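Skamamby Event and Workroom Hire
Home > Furniture and Floor > Enclosed Table Sets

Vindex Enclosed Table Set

Item code: VX-822
Category: tables, barriers, floor covering
Availability: hire only
Page revised: Tuesday, July 2, 2024

Overview

The Vindex set is a sectional work table supplied with freestanding posts, barrier line, a floor rug and a roll of cover film. It is intended for carpeted indoor rooms where a work surface has to be kept apart from a walkway. All parts are freestanding. Nothing is fixed to the floor or walls, and no tools are needed on site.

The set is hired complete. Table sections, posts and rugs can be added singly. Cover film is sold by the roll and is not returned.

Cover film (Monano)

The film is supplied for covering items left standing on or beside the table between sessions. It is a plain sheet with no adhesive edge and no hems. 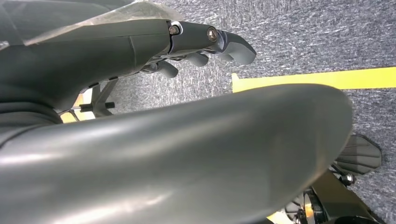

Monano film is cut to length from the roll with scissors or a hooked blade. It is laid over the item and left to hang under its own weight. The sheet is translucent, with a pale whitish sheen, and it holds slight crinkles when draped, as it does over the dark grey forearm shown. Creases from the roll do not affect use. Covers should be laid from the highest point outward. Allow extra length where an item has exposed bolt heads or narrow gaps between its shells, and lift the sheet clear when removing it - dragging it sideways will snag and tear it.

Roll length: 10 m
Finish: translucent, smooth both sides
Not suitable for: outdoor use, food contact, covering any item that is powered or warm

Table

The top is made up of joined sections in a light wood-grain finish. Sections butt together and are drawn tight from underneath with captive clamps. A seam remains visible where two sections meet, and this is normal. Check each seam with a straightedge after clamping. If there is a step, loosen the clamps, reseat both sections and tighten again from the centre outward.

Section height, floor to top: 822 mm
Top thickness: 24 mm
Cleaning: damp cloth, neutral detergent, dry straight away

Laptops and small drives can be used directly on the surface. Heavier items with hard feet need a mat. Do not tape cables to the top, as tape residue is charged as cleaning on return.

Posts and barrier line (Aquino)

Aquino posts are polished chrome on round chrome bases. The bases are heavy and should be carried upright, one per person, or moved on the trolley supplied. Post and base travel separately and screw together by hand. Barrier line is supplied in red as standard.

Posts may be placed directly behind the far edge of the table where floor space is short. Leave enough room for a chair to be pulled back if anyone is to sit on that side.

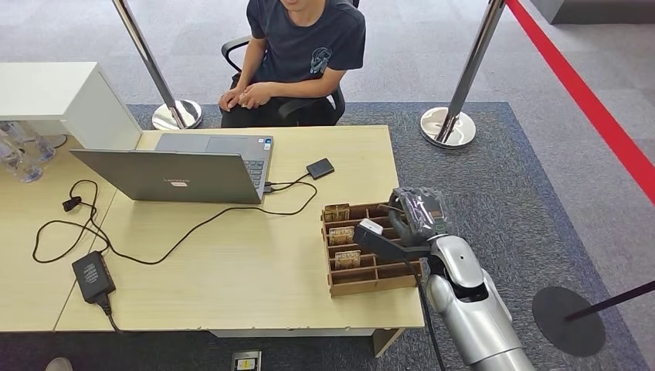 Sectional table with laptop in place, chrome posts behind the far edge, dark blue-grey rug on paler carpet.

Chrome marks easily. Cotton gloves are packed with the posts and should be worn at set-up and pack-down. Fingerprints can be removed with a dry microfibre cloth. Abrasive pads and cream cleaners must not be used on the bases.

Rug

One large rug in dark blue-grey with a lighter border. It is laid before the table and posts go up. On loop pile carpet, use the grip underlay. Vacuum before rolling, and roll with the pile facing in. Castor chairs are acceptable on the rug, but expect some drag at the border.

Not included

Chairs, shelving, cabinets, laptops, power boards and cable covers. The first three can be found under Furniture, and power boards under Electrical.

Delivery and return

Deliveries are made to a ground floor door or a goods lift. Stairs are quoted separately. The set travels in one cage and two flat bags, and the heaviest single piece is 20 kg. Changes to an order need 24 hours' notice.

On return, pack posts in their sleeves, bases flat in the cage and barrier line coiled loosely. Unused film stays with the hirer. Grip underlay has been included with every rug hire since May and must come back with it.

Related items

Aquino post, single
Vindex table section, single
Monano film, roll
Grip underlay, replacement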